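February, 6:40 a.m.

Frost on the inside of the garage window again. The footing trench for the retaining wall is open along its full length and covered with insulating blankets. Ground under the blankets read above freezing at both ends, so I left them down and spent the first hour on paper.

The plan stands as drawn with one change. The wall steps down once, at the old gatepost, and I had the step falling in the middle of a block. Moved it one half block toward the road so the courses line up on both sides. That takes out two cuts per course and one piece of rebar I would have had to bend on site.

Block count on the revised drawing is 207, not including caps. The supplier bundles them on pallets and will not split one, so there will be leftovers. They can go under the woodshed. 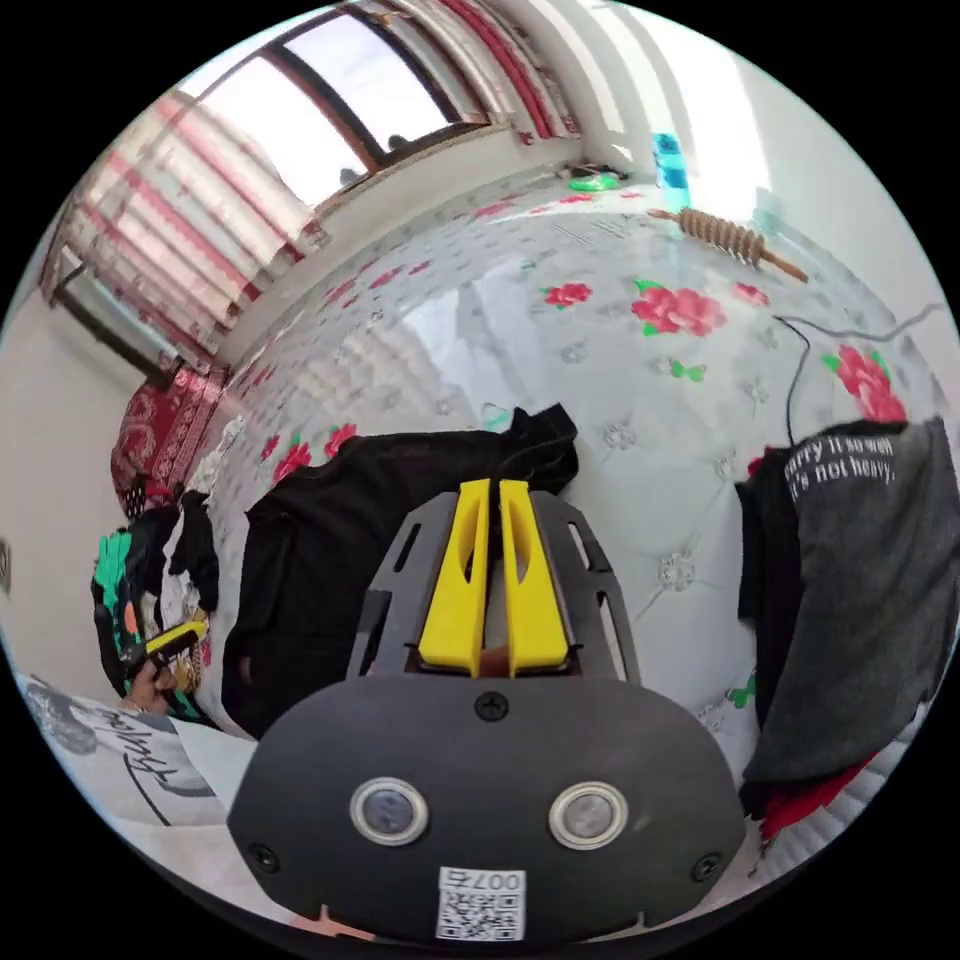 *The bedroom, rose-print cover on the bed.*

Hamish Bolger called at eight about the drain. He wants perforated pipe at the heel of the footing, holes down, in washed stone, wrapped in fabric on all sides. I had drawn the fabric only over the top. His point is that the soil behind this wall is silt and will come in from the side as easily as from above. I checked the jar test from last fall: more than half of it settled out as silt. Changed the detail. Extra fabric is cheap compared with digging the thing out again.

We did not agree on weep holes. He would leave them out if the pipe drains to daylight. I am keeping them in the first course above grade, every fourth head joint left open. If the outlet freezes shut, which at this house it will, the water needs a second way out. 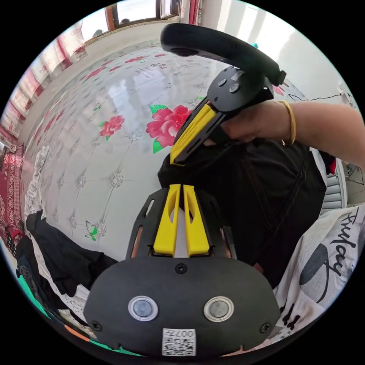

The outlet itself is still a problem. The low corner of the lot is only slightly lower than the bottom of the trench, and the pipe needs a steady fall to get there. I ran the string line twice and got the same result. There is enough, but no slack, so the bedding has to be screeded and checked with the long level before any pipe goes down. No sags allowed. I marked the grade on stakes in red and wrote the depth on each one.

Decha Chareonsuk dropped off the mixer at ten. Drum is clean, one paddle has been rewelded, belt is new. He ran it empty for a few minutes and it sounded fine. He also brought a sample bag of the Tirix mortar he used on his chimney base. I mixed a small batch in a bucket, buttered two scrap blocks, and set them under a blanket in the garage. Will try to break the joint after it has had a few days. The workability was decent, slightly sticky on the trowel. I used less water than the bag called for and should probably repeat it with the full amount before deciding.

The quote from Brostar for ready-mix came by email. They have a short-load fee of $500 on anything under the minimum, and the footing is well under. Mixing it here means a long day for two people but the fee pays for most of the cement. The argument against is the cold joint if we fall behind. I would put the step form in as the stopping point and key it, so that if we have to quit, we quit there.

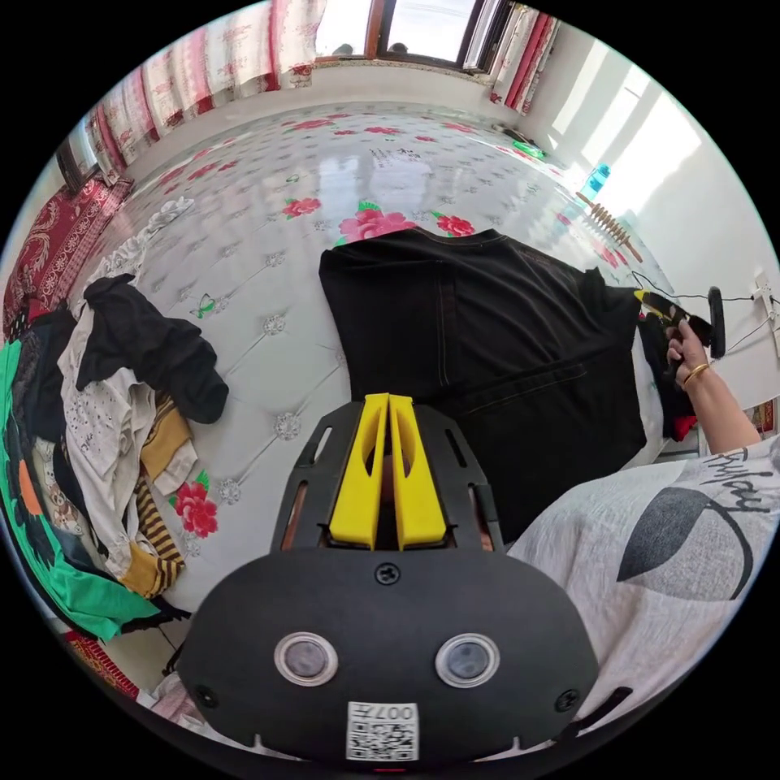 Rebar next. Two bars continuous in the footing, lapped and tied, on chairs. Verticals in every second core, hooked under the footing steel and standing up through the grout. I cut the hooks for the lower section this afternoon and stacked them by length behind the saw. Ran out of tie wire before finishing the first cage. The spool in the blue cabinet is the wrong gauge.

Grout: cores with steel get filled, plus the whole bottom course. The other cores stay empty. Heltis makes a bagged grout that the yard keeps in stock, and I asked them to hold 5 bags for the first lift. Still have to price the rest.

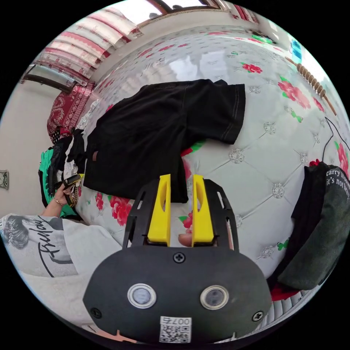
*Black T-shirt on the bed, one short sleeve out to the right.*

4:15 p.m. Lifted one blanket at the gatepost end. Trench bottom firm, no water standing. A little of the side had come loose, and I scraped it out with the flat shovel.

For tomorrow: tie wire, second mortar batch, call Hamish back about the cleanout at the upper end of the pipe. No pour until the overnight low stays above freezing.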